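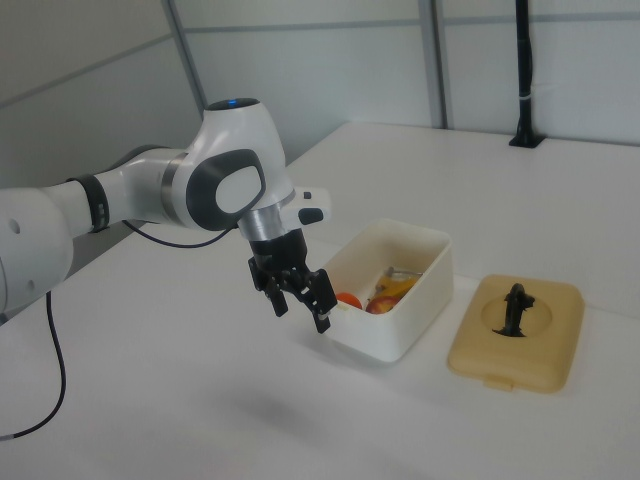

# Equipment Plan and Budget for a Second Packing Bench

Group project report, final version

## 1. What we were asked to do

The brief was to plan a second workbench for the automation lab so that two project groups can work on packing tasks in the same term. At present there is one bench with one arm, and groups book it in half-day slots. We had to say what should be bought, what could be shared or reused, and what it would cost to keep going for a year. The arm itself is outside our budget. The department pays for that separately, so this report covers everything else.

The task we planned for is placing food items into an open plastic container with a two-finger gripper. It was already in the course, and next year's groups will start from it.

## 2. How we worked

We spent four sessions at the existing bench before writing any list. Our first draft had been made from catalogues and it was poor. It had a conveyor on it, which no group has needed, and it left out containers completely.

After that we asked three suppliers for prices. Ruruslow and Gisero sent full quotes. Nava quoted only for fingers and finger pads, so it appears only in that part of the table. All prices are in pounds and include VAT, but delivery is listed on its own line.

## 3. What the bench needs

**Table.** The arm needs a flat, plain top that doesn't move when it stops quickly. We looked at reusing a table from the teaching room, but those have folding legs and rocked when we leaned on them. A fixed-leg table is the largest single item on the list.

**Gripper spares.** Finger pads wear and get dirty. We suggest two spare sets at the start of the year. The spare fingers themselves can wait until something breaks, as Nava keeps them in stock.

**Containers and lids.** These should be food boxes of the kind sold for kitchens. We want at least two types, because a program that works with one box often fails when the walls are a different height or the lid has a different handle.

**Objects.** Fruit shapes, a ball or two and some small utensils are enough. Round things are good for testing the grip and long ones are good for testing placement.

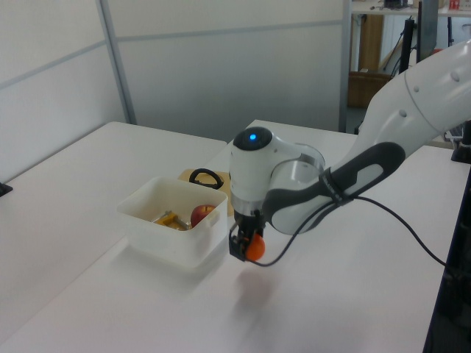

**Cables.** We had put nothing down for cable ties, straps or clips in the first draft. The cable to the gripper has to follow the arm without pulling tight at full reach, and the loop has to stay clear of the containers. Straps are cheap, so we have allowed for a full pack.

**Partitions.** Plain panels behind the table keep the background the same from one session to the next. The lab has spare panels in the store and we have costed these at zero.

## 4. Costs

| Item | Ruruslow | Gisero | Nava |
|---|---|---|---|
| Fixed-leg table | 300 | 345 | – |
| Finger pads, two sets | 96 | 88 | 74 |
| Containers and lids | 52 | 47 | – |
| Objects | 38 | 41 | – |
| Straps, ties and clips | 19 | 22 | – |
| Delivery | 68 | 30 | not quoted |
| **Total** | **573** | **573** | – |

The two full quotes came to the same total, which we checked twice. Ruruslow is cheaper on the table and Gisero is cheaper on delivery. Buying the pads from Nava would save £14 against Gisero, but we don't have a delivery price from them and it could easily use up the saving.

Running costs are harder. We set aside £138 for the year, for replacement pads, broken containers and lost objects. This is our own estimate and is the weakest figure in the report. Added to either quote it gives £711 for the first year.

## 5. Recommendation

We recommend Gisero. The cost is the same, and they offered to hold the quote until the end of March. Ruruslow would only hold theirs for a fortnight, and the department can't approve an order that fast.

The order should be placed in two parts. The table goes first, so that it can be levelled and fixed before the arm arrives. Everything else can follow in one delivery.

## 6. Problems and things left open

We used Tilline for the shared budget sheet. It was fine for the prices, but two of us edited the delivery line at once and one set of changes was lost. The table above was typed again from the original quotes.

We didn't get an answer on storage. The containers take up more space than expected once the lids are off, and the cupboard by the first bench is already full. A shelf unit may be needed and is not in the total.

We also haven't costed a second emergency stop button. The technician's view is that it comes with the arm. Whoever places the order should get this in writing before the money is committed.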